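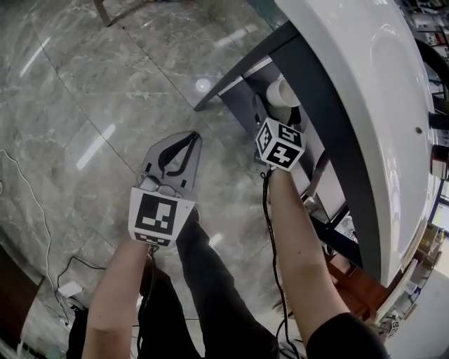 Esta página foi alterada pela última vez em maio

A PAUSA

A primeira coisa que me disseram na Droletti foi que eu tinha de me mexer como uma pessoa normal. Parece fácil, não é? Experimentem. Experimentem pegar num copo de papel como uma pessoa normal depois de alguém vos pedir isso, com uma pinça em cada mão e um cubo cheio de quadrados pretos e brancos a abanar por cima do pulso. Nos primeiros minutos eu parecia um caranguejo com vergonha.

Respondi ao anúncio em Sinano porque pagava à hora e dava para ir a pé. Dizia "recolha de demonstrações manuais, não é preciso experiência", e eu pensei em facas de cozinha, dessas que se demonstram à porta do supermercado. Quando lá cheguei havia um balcão branco todo às curvas, prateleiras com caixas até onde eu conseguia ver, fios pelo chão, e uma rapariga do laboratório que me passou as pinças para as mãos com o cuidado de quem passa um bebé. Fechar, abrir, fechar. Muito bem, disse ela, já sabes tudo.

O trabalho era este: tirar um copo de papel debaixo do balcão, passá-lo de uma pinça para a outra, pousá-lo em cima, voltar à posição de partida. Depois outra vez. Depois a rapariga deitava o copo, ou virava-o, ou empurrava-o lá para o fundo da prateleira, e eu ia buscá-lo. Tudo o que as minhas mãos faziam ficava gravado e servia para ensinar o Brandotitz, que vivia na sala ao lado e tinha dois braços muito mais compridos do que os meus. Perguntei se o podia conhecer. Podia, mas só no fim, para não o imitar sem querer. Achei graça a isto — eu ensinava-o e tinham medo que fosse eu a aprender.

Éramos vários a demonstrar, em turnos, e quase não nos cruzávamos. Conhecia os outros pelo que deixavam: a altura da fita no suporte das pinças, um casaco, um cheiro a laranja que aparecia sempre de manhã. Gostava daquilo, confesso. Gostava do chão com desenho de mármore, que fazia um barulhinho quando eu mudava o peso de um pé para o outro, e gostava de não ter de falar. Passado um tempo as pinças deixam de ser pinças. Cheguei a casa uma noite e fiquei a olhar para o puxador do frigorífico, à espera de perceber com que ângulo lhe devia pegar.

E depois havia a pausa.

Eu não sabia que fazia uma pausa. Foi a rapariga que me mostrou, numa tarde em que o sistema estava em baixo e ela tinha uns gráficos abertos no ecrã. As linhas dos outros eram uma subida e uma descida, limpinhas, como montes desenhados por uma criança. As minhas subiam, desciam e, mesmo antes do fim, ficavam direitas um bocadinho. Um degrau. O copo já estava quase no balcão e a minha mão parava.

— O que é que fazes aqui? — perguntou ela.
— Nada — disse eu.
— Pois, isso vê-se.

Fui para casa a pensar no assunto e só percebi ao jantar, quando pousei o copo de água à frente da minha mãe. Ela vê mal há muitos anos. Quando eu era criança ensinou-me a pôr-lhe as coisas na mesa devagar: baixar quase até ao fim, esperar que ela encontrasse o copo com os dedos, e só então largar. Se eu largasse antes, ela vinha com a mão e lá ia tudo para a toalha. De maneira que eu espero. Espero com os copos dela, com os meus, com os das visitas, e pelos vistos esperava também com os copos da Droletti, ali sozinha em frente a um balcão, a dar tempo a uns dedos que não vinham.

Não contei isto no laboratório. Era um bocado íntimo, e além disso tive medo de que me mandassem embora por não me mexer como uma pessoa normal.

Tentei corrigir-me. Que desastre! Sem a pausa eu batia com o copo no balcão, ou largava-o torto, e da única vez que correu bem fiquei com uma comichão no braço como quem sai de casa sem desligar o fogão. A rapariga disse para eu parar com aquilo e fazer como antes, que de qualquer modo o filtro tratava do assunto.

O filtro era o Stetsiuk. Durante semanas julguei que o Stetsiuk fosse uma pessoa, um chefe qualquer de outro andar, porque toda a gente falava dele nesses termos: o Stetsiuk não vai gostar desta, o Stetsiuk deixou passar, manda ao Stetsiuk e logo se vê. Era um programa. Via as demonstrações uma por uma e deitava fora as que tinham hesitações, tremeliques e tempos mortos, na ideia de que um robô aprende melhor com gente decidida. Fazia sentido, eu também aprendo melhor com gente decidida. Tínhamos cerca de 200 demonstrações da tarefa do copo e o Stetsiuk ficou com 164. Do que saiu, a maior parte era minha.

Vou ser franca, custou-me. Já tinha sido dispensada de empregos, mas nunca tinha sido dispensada de um gesto. Pagaram-me tudo na mesma, claro, e a rapariga até me trouxe um pastel embrulhado num guardanapo, que pousou no balcão sem pausa nenhuma.

Treinaram o Brandotitz com as boas e deixaram-me finalmente ir vê-lo. Era mais feio do que eu imaginava e muito mais elegante a mexer-se, o que é uma combinação que também se encontra nas pessoas. Foi buscar o copo, passou-o de um lado para o outro (que bonito, essa parte, parecia que tinha passado a vida naquilo), levou-o até ao balcão e largou-o com um dedo de ar por baixo. O copo caiu de pé, pensou no assunto e tombou. Repetiram. Tombou. Repetiram com o copo noutra posição e ele pousou-o bem, toda a gente respirou, e na vez seguinte tombou outra vez e rolou pela curva do balcão até ao chão.

Passaram dias nisto. Eu continuava com os meus turnos, agora com uma tarefa de caixas, e ouvia pela parede. É um som muito pequeno, o de um copo de papel a cair, mas quando se está à espera dele ouve-se lindamente. Mudaram a altura do balcão, ou melhor, mudaram a altura do Brandotitz, que o balcão não saía dali. Mudaram as luzes. Trocaram os copos por uns mais pesados, e esses caíam com mais barulho.

A ideia de voltar atrás foi da rapariga, e acho que foi por cansaço. Eram 11 da noite, eu tinha ficado para arrumar os cabos, e ela disse em voz alta, para o ecrã, que ia treinar com tudo. Com tudo, sem o Stetsiuk, com os tremeliques e os espirros e as pausas, só para ter um resultado mau para comparar. Os resultados maus também fazem falta, explicou-me, põem-se na tabela para os outros parecerem melhores. Fui para casa. A minha mãe já dormia.

No dia seguinte, quando entrei, não se ouvia nada do outro lado da parede. Fiquei parada com as pinças na mão, à escuta. Nada. Fui espreitar.

O Brandotitz foi buscar o copo. Passou-o. Desceu com ele até ao balcão e, mesmo no fim, parou.

Não sei dizer quanto tempo. Eu sei que é um motor, que é uma linha direita num gráfico, já ma tinham explicado duas vezes e explicaram-ma outra nesse dia: durante a pausa, as câmaras apanhavam o copo quieto junto ao balcão, o sistema percebia onde ficava o fundo e acertava a altura antes de abrir. Os outros demonstradores acertavam sem parar, com a mão, com o que sentiam na mão, e isso não ficava gravado em lado nenhum. O que eles sabiam, sabiam depressa demais. Eu era a única que deixava ali um bocadinho de tempo em que se podia ver alguma coisa. Compreendi isto tudo, ou quase tudo. Mas naquele instante o que eu vi foi um bicho enorme de metal a baixar um copo e a esperar pelos dedos da minha mãe.

Depois largou-o e o copo ficou de pé.

Houve muita conversa a seguir. Refizeram as contas, tiraram só as minhas pausas para ver o que acontecia (tombava), puseram pausas artificiais nas dos outros (melhorava, mas pouco, parece que paravam no sítio errado), e a certa altura alguém fez um cartaz para apresentar fora, com os meus degraus a azul e uma legenda que dizia "micro-hesitações pré-contacto". Perguntaram-me se eu queria o nome nos agradecimentos. Disse que não era preciso. Também me perguntaram se tinha tido alguma formação, dança, cirurgia, qualquer coisa assim, e eu disse que servia à mesa. O que é verdade, se virmos bem.

O Stetsiuk ainda lá está, mas puseram-lhe uma excepção. Agora deixa passar quem pára antes de pousar. Os novos que chegam recebem uma folha com instruções, e a meio da folha há uma linha que manda parar um instante antes de largar o objecto. Já vi um rapaz a treinar aquilo, a contar baixinho entre dentes. Ficava-lhe mal, coitado, mas estava no primeiro dia.

À minha mãe contei numa noite destas, enquanto punha a mesa. Tive de explicar muita coisa pelo caminho, as pinças, o cubo, o programa que parecia um chefe, e ela ia dizendo "sim, sim" no tom que usa com o senhor do gás. Quando cheguei à parte do robô a esperar, calou-se. Depois perguntou se era bem-educado.

— É — disse eu. — Nesse aspecto é.
— E esses copos têm o quê dentro?
— Nada, mãe. Estão vazios.

Ela abanou a cabeça, com pena de alguém, não percebi se dele ou de mim. Estendeu a mão por cima da toalha. Baixei o copo quase até ao fim e esperei que ela lá chegasse.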